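Eltasbridge Simulation Guide
Section 4: Rules for the start position and the work area
2024-07-06 | by the Restitz documentation desk
Reading time: 4 min

This section explains how to prepare the kitchen and dining room for a run. Please read it completely before you load the first task. The rules are the same for all arms that stand on a fixed pedestal.

4.1 Before you load the room

1. Open the room file and wait until all textures are loaded.
2. Check that the arm is placed on top of its pedestal, with the complete base on the flat surface. A base that hangs over the side will pass the automatic check, but the reach values will be wrong.
3. Check that the pedestal stands on the floor. If you see a gap under it, load the room again. Do not correct the height by hand.
4. Write the room name and the seed in the run sheet. For the runs in this guide we used seed 351.

Note: The seed decides the position of the small objects. If two persons use different seeds, their results must not be put in the same table.

4.2 Start position of the arm

5. Send the arm to the start position with the command "home". Wait for the message "home reached".
6. Open the gripper. The fingers must point down and must not touch any object.
7. Look at the arm from a minimum of 2 cameras. One camera alone can hide a contact behind a link or behind the furniture.

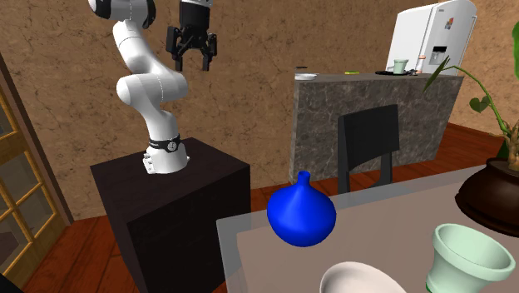 8. Save the joint values as the reference for this session. When you repeat a task, always begin from the saved reference and not from the place where the last run was stopped.

Caution: Do not change the start position between runs of the same series. Also a small change makes the comparison not valid, and it is difficult to find this mistake later.

4.3 Furniture and objects

9. Leave chairs, tables and plants where the room file puts them. It is allowed to move them only in a series that has the word "layout" in its name.
10. Mark fragile objects before the run. In this room these are the cups, the bowls, the plate and the blue vase. A contact with a marked object counts as a fault, even when the object does not fall.
11. Treat plants as fragile too. The leaves take more space than the pot, so the safety zone must be measured from the leaves.
12. Set the safety zone around the chairs. The backrest is often higher than the user expects, and the elbow of the arm can pass over the table and still hit a chair behind it.

Note: In version 2 the safety zone is drawn in the planner, but it does not stop the arm. You must switch on "stop at zone" in the menu Rules. We hope to change this default.

4.4 Speed

13. Use the slow profile for the first run in every new room. After one run without fault you can use the normal profile.
14. Do not use the fast profile above a table with marked objects. The simulator permits it, but a program tested in this way cannot be released for a real arm under our rules.

Caution: A program that has no faults in simulation is not a safe program yet. The risk assessment for the real cell must be done separately, with the real gripper and the real load.

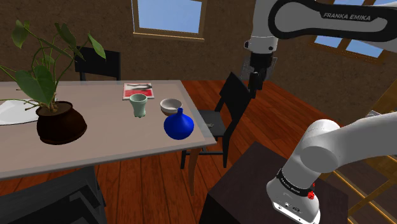
Stovness has sent us a comment on rule 14: "We agree about the table, but the rule should also speak about the way to the table. In our April tests most faults came when the arm was turning above a chair, and there the fast profile was still permitted." Alarcón has answered that the slow profile for the complete path would make a long series very slow, and asks for a limit on the turning speed only.

Until a decision is made, please do as follows:

15. Use the normal profile or slower for each movement that crosses a safety zone, also when no marked object is near.
16. If you cannot follow rule 15, write the reason in the run sheet in the field "Exceptions".

4.5 End of the session

17. Send the arm to "home" and close the room without saving the object positions.
18. Export the run sheet together with the list of faults. Sheets without a fault list are sent back, also when there were no faults. In this case write "none".

Section 5 explains how to read the fault list.

Contact: Eltasbridge documentation, Restitz | Copyright 2024 Eltasbridge | Back to top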